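Memoria del proyecto: enseñar a un robot a guardar la colada con pinzas de mano

Asignatura de Robótica aplicada, grupo Woscombe

Cuando Judit Kelemen y yo elegimos este tema pensábamos que lo difícil iba a ser entrenar el modelo. Pues no, se nos fue casi todo el cuatrimestre en aprender a doblar y meter mantas en un barreño con dos pinzas, que suena a broma pero tiene su miga. Nuestra tutora, Hajnalka Farkas, ya nos avisó en la primera reunión y no le hicimos mucho caso.

La idea de partida era comparar dos maneras de enseñarle una tarea al robot. La primera, por control remoto: una persona mueve un par de mandos y los brazos copian el movimiento. La segunda, con pinzas de mano, sin brazo ninguno: llevas una en cada mano, haces la tarea tú misma y se graba lo que ve la cámara montada en la pinza, junto con la trayectoria y la apertura de los dedos. Luego todo eso se convierte en órdenes para el robot.

Con el control remoto empezamos en febrero y nos desesperamos bastante. Los brazos del laboratorio van con un retardo pequeño, pero con tela se nota muchísimo – cuando crees que has agarrado la esquina ya se te ha escurrido. Además solo podíamos usarlos cuando estaban libres, así que avanzábamos a trompicones. Conseguimos 90 demostraciones buenas y decidimos parar ahí.

Las pinzas de mano fueron otra historia! Te las llevas a casa en una bolsa y grabas donde quieras, con muebles de verdad, luz de verdad y trastos por todas partes. Al principio cogía la manta como la cogería con los dedos, haciendo un montoncito y apretando, y eso con la pinza sale fatal. Hay que buscar una esquina o un borde, cerrar despacio y no tirar hasta estar segura.
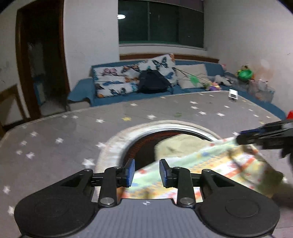 Lo que más me costó fue coordinar las dos manos. Tengo la manía de mover siempre primero la derecha y dejar la izquierda esperando, y Judit, que revisaba las grabaciones, me decía que parecía que tenía un brazo dormido (tenía razón). Acabamos poniéndonos una norma: si una mano levanta, la otra se queda cerca, abierta y con la tela a la vista de su cámara. Desde entonces tuvimos que tirar muchas menos tomas.

En total grabamos 290 demostraciones con las pinzas. Las fuimos etiquetando con Clumer, un programita que escribió Judit para marcar dónde empieza y acaba cada agarre, y que se cuelga si le metes un archivo muy largo. Queda pendiente arreglarlo, lo dejo apuntado para quien herede el proyecto.

También aprendimos a la fuerza que hay que calibrar la apertura de los dedos antes de cada sesión. Un día se nos olvidó y perdimos la tarde entera, porque el programa creía que la pinza estaba medio abierta cuando estaba cerrada del todo. Ahora lo primero es abrir y cerrar las dos a tope, mirar los valores en pantalla y solo entonces tocar la tela.

Para la prueba final entrenamos dos modelos iguales, uno con cada conjunto de datos, y les dimos los mismos 9 intentos. El del control remoto completó la tarea en dos. El de las pinzas, en seis, y los otros tres fallaron al soltar, con la tela enganchada en un dedo. Ya sé que la comparación está coja, con tantas más demostraciones en un lado que en el otro, y Hajnalka nos lo va a decir en la defensa. Nos habría gustado repetirla recortando el conjunto grande a 90, pero no nos dio tiempo.

Si alguien sigue con esto, yo probaría con toallas, que pesan más y se portan de otra manera, y grabaría con más personas. Casi todas las tomas son mías y sospecho que el modelo ha heredado mi manía de la mano derecha – en los vídeos de la prueba el brazo izquierdo también llega tarde.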